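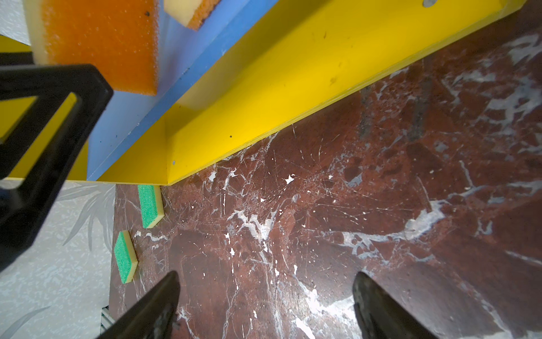 The yellow shelf, with the orange sponges at home in it and a couple of green ones on the marble.

About us

Hello! I'm Rehema Mfaume, and I run Bellari, which is a small cleaning and tidying firm with a teaching habit. We clean people's kitchens and bathrooms, we sort out their cupboards, and a few times a month we have people round to learn how to do it for themselves. If you've landed on this page you probably want to know who's going to turn up at your door with a bucket, so I'll try and tell you.

I started in a March, on my own, with a bicycle and one bag. My first customer had 4 flights of stairs and no lift, and I still go to her. For the first couple of years it was just me, and then Imtiaz Pramanik answered a card I'd put up in the launderette window and said he could do ovens. He really can do ovens! He'd spent years closing down restaurant kitchens at night and he has a way with burnt-on fat that I've never managed to copy, though I've stood next to him often enough. He's my business partner now and does all the things I'm bad at, mostly the diary and the van.

Our workroom is at the back of the old Prorneck building, up the ramp and through the blue gate. It's where we keep the kit, wash the cloths and hold the classes. The marble was here when we moved in – dark reddish brown, far too grand for us – and I love it because it shows you every smear you've left behind. You can't fib to marble. I won't let anyone put vinegar or lemon on it though, so please don't, even if your gran swore by it. Warm water, a drop of washing-up liquid, a soft cloth, then dry it off. That goes for your marble at home as well.

The yellow shelf gets more comments than anything else we own. It's wood, painted good and glossy with blue in the compartment, and it's got its share of scuffs and chips by now. Imtiaz wants to touch it up and I keep saying leave it. We use it for sponges and small bits, and it lives out on the marble where everyone can reach it.

Which brings me to sponges, and I'll try to be brief (Imtiaz says I can't be). We go by colour. Orange and cream ones are for the kitchen – hob, sink, worktops. Green and yellow ones are for bathrooms, and they never cross over. It doesn't matter which colours you pick in your own house, so long as everyone who lives there knows. The rough side is for pans and baked-on stuff, the foam side is for nearly everything else, and neither rough side goes anywhere near a non-stick pan or a shiny tap. I've seen some sad taps.

When you've finished, rinse it, squeeze it hard and stand it somewhere the air can get round it. Don't leave it sitting in the sink in a puddle. And when it starts to smell, or goes floppy at the corners, let it go. We cut the old ones down for scrubbing plant pots and window tracks, and after that it's the bin.

Classes are small and pretty relaxed. We do a kitchen one, a bathroom one and a cupboards one, which is my favourite as people bring photos of their worst cupboard and we all get a bit competitive about it. You'll be on your feet for most of it, so flat shoes please, and sleeves you can push up. Gloves, aprons and tea are on us. There's a ginger cake if I've had time. We also run a session for teenagers going off to live in their first shared flat, and the parents who book it always ask if they can stay and listen. Yes, of course you can.

For house cleans, one of us comes to see you first, has a look round and asks a lot of nosy questions about what you can't stand doing. Some people want the lot done and some only want us for the oven and the fridge twice a year. Both fine. We bring our own cloths and sponges, we take our shoes off if you'd like us to, and we're used to cats. For laundry we pass you on to our neighbours at Cesier, who do a much better shirt than we ever could.

Last year we did 603 visits between us, and Imtiaz would like it known that 499 of them had a cup of tea in them. He writes these things down in the van book.

If you'd like to come and see the workroom, ring the bell marked Bellari and give us a minute, as we're usually at the far end with the taps running. Mornings before ten are best. Otherwise send us a message through the contact page and tell us which room is bothering you most.

Rehema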